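How to clean a desk without buying a desk-cleaning kit

Posted in November by Tescombe Home Notes

Every few months somebody tries to sell me a kit for cleaning my desk. The latest was the Stornarero Workspace Set, which came in a drawstring bag and cost £41. For that you got a cloth, a brush, a spray and a second cloth in a different colour. I bought it so that I could complain about it properly, used it for a month, and went back to washing-up liquid.

This page covers an ordinary desk with ordinary things on it. If yours is an antique, ask someone who knows about antiques.

What you need

Two cotton cloths, old T-shirts if you like
Washing-up liquid, the plain sort
A mixing jug
A soft, dry paintbrush, never used for paint
Cotton buds

Leave out the wet wipes. They have their uses, but most of the ones I've tried leave a film that catches the next lot of dust, and you end up using another wipe to deal with it. You can see why the people who make wipes aren't bothered.

Step 1. Turn things off and move them

Switch off and unplug whatever you're going to clean. Let it cool down. Then take everything off the desk, or at least everything you can lift, and put it on the bed or the floor. Cleaning round things is how you get those neat clean shapes with a tidemark between them.

Step 2. Dust first, dry

Use the paintbrush and work from the top down: shelf, screen, lamp, speakers, then the desk itself. If you start wet, you make a grey paste and push it into the corners. I have read guides that say a microfibre cloth does dusting and washing "in one pass". I have never seen that happen.

Step 3. Mix something weak

Put 400 ml of lukewarm water in the jug and add one small drop of washing-up liquid. Stir it. If there's a head of foam on top you've put in too much, so tip half away and top up with water.

The Stornarero spray comes in a 337 ml bottle, an odd size that makes the price hard to compare with anything else on the shelf. It smelled of pears. On the desk top I couldn't tell the two halves apart, and neither could anyone I asked to look.

Step 4. Wash the smooth surfaces

Wet the cloth, wring it out hard, then wring it again. It should feel damp and leave no drops behind. Wipe in straight lines, turn the cloth often, and follow up with the dry one straight away. 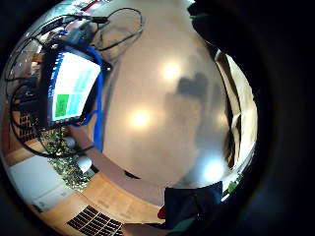
Glossy plastic is the fussy one. It shows every fingerprint and it scratches if you so much as look at it, so don't press. Check your work with the light coming in from the side, at four in the afternoon if you have a west-facing window. Smears that are invisible from straight on will show up at once.

Please don't try to polish scratches out. There's a trick doing the rounds that involves toothpaste, and another that involves 2000 grit wet-and-dry paper. Toothpaste is a mild abrasive and turns one scratch into a dull patch. The paper can work in patient hands, on a part you've practised on, followed by a proper polish. Most of us will make it worse.

Step 5. Screens are separate

Use a clean, dry cloth and nothing else to begin with. If marks stay put, dampen one corner with plain water, wipe gently, and dry it. Never spray a screen. The liquid runs down to the bottom edge and gets in behind. Check the maker's instructions too — some coatings are touchier than others, and I'm not paying for yours.

Step 6. Small holes and grilles

Keep water away from these. Brush across them, then hold the thing so the holes face down if it's light enough to pick up, and brush again so that the dust falls out. A dry cotton bud will do the edges. Don't poke pins into them, whatever the video says.

I also tried Oei, the sticky putty you press on to lift the dust out. It picked up plenty. It also left a small green plug behind in one of the holes, and getting that out took longer than the rest of the desk. The shop in Kurton wouldn't take it back once the tub was open.
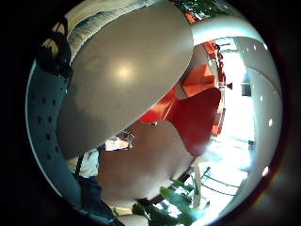
How often should you do it?

Less than you'll be told. The leaflet in the Stornarero bag says every day, and the leaflet's authors also sell refills. I dust when I notice dust and wash the desk top when my sleeve sticks to it. Keyboards want doing more often if you eat over them.

If it still looks dirty

Old plastic goes yellow, and that isn't dirt. No amount of wiping will shift it. There are peroxide methods for whitening it again, with gloves and goggles and strong sunlight, and the results I've seen were patchy. I'd live with the yellow.

Sticky rings from cups usually give in to a damp cloth left on top for five minutes. Try that before reaching for anything with a warning on the label.

Last updated: November

Contact us | © Tescombe Home Notes | Back to top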